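## 5. Towel Supply and Laundry Return

This section applies to all Caldeira fitness rooms fitted with the Nostent locker and access system. It should be read together with Section 4 (Opening the Room). Revised 4 March 2021.

### 5.1 Before the first delivery

1. Confirm that the room has been registered with the laundry contractor, Kundik. The site code appears on the inside cover of the access binder.
2. Choose a delivery point that can be locked. Corridors and stairwells are not acceptable.
3. Enter the delivery point on Form 818 and send it to Yaa Frimpong in Facility Services.
4. Wait for written confirmation. Deliveries start with the next full week.

**Note:** A room that shares its delivery point with another room must submit a separate form. Joint forms will be returned.

### 5.2 Receiving clean towels

1. Check the seal on each bag. If a seal is broken, set the bag aside and write "unsealed" on the delivery slip.
2. Sign the slip and keep the yellow copy.
3. Store the bags on shelving, clear of the floor and away from cleaning products.
4. Open one bag at a time. Older stock is used first.

The standard order is 60 towels per delivery. Requests to change the standard order are reviewed each May and may be sent to Georges Matar at any time before then.

**Caution:** Do not place bags on or against radiators, ventilation grilles or electrical panels.

### 5.3 Folding and setting out

1. Wash or sanitize hands before handling clean towels.
2. Hold each towel by its corners and look over both sides. Remove any towel with holes, loose threads or stains.
3. Fold in half lengthwise, then in thirds.
4. Stack with the folded edge facing the user.

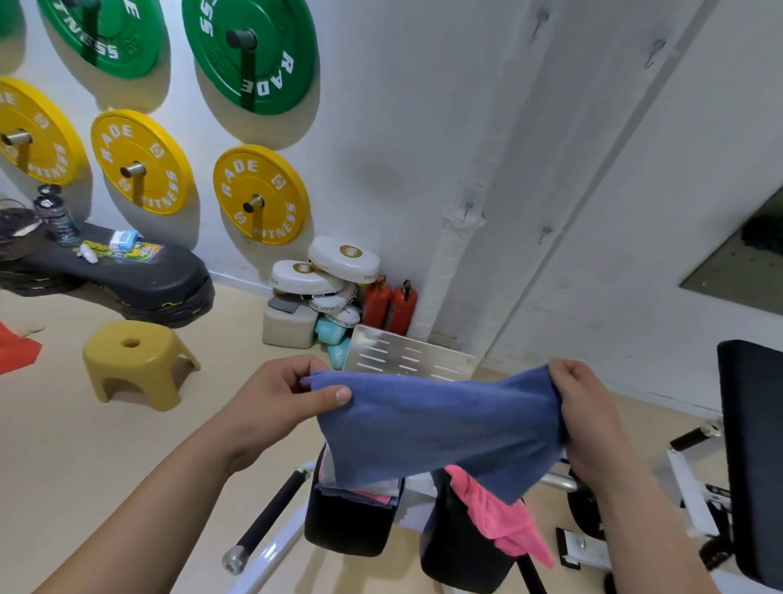
5. Refill the stacks at opening and at midday. Evening refills are at the discretion of the duty attendant.

Colors may be mixed within a stack unless the room has its own color plan. Towels removed in step 2 go into the repair bag – they are not to be cut up for cleaning cloths until Kundik has credited them.

### 5.4 Returning used towels

1. Empty the return bins at closing, wearing gloves.
2. Shake out each towel over the bin. Keys and access cards are handed in at the front desk.
3. Fill the return bags to the printed line and tie them.
4. Attach a room tag to each bag.

**Caution:** Towels soiled with blood or other body fluids must be placed in a red bag and tagged separately. Do not shake them out.

### 5.5 Missed or short deliveries

Report a missed delivery to Faraji Biwott on the day it was due. Short deliveries are noted on the slip and reported with the weekly return. Where stock will not last until the next delivery, the Mutirgate site holds a reserve, and the duty attendant there can release up to 5 bags against a signed slip.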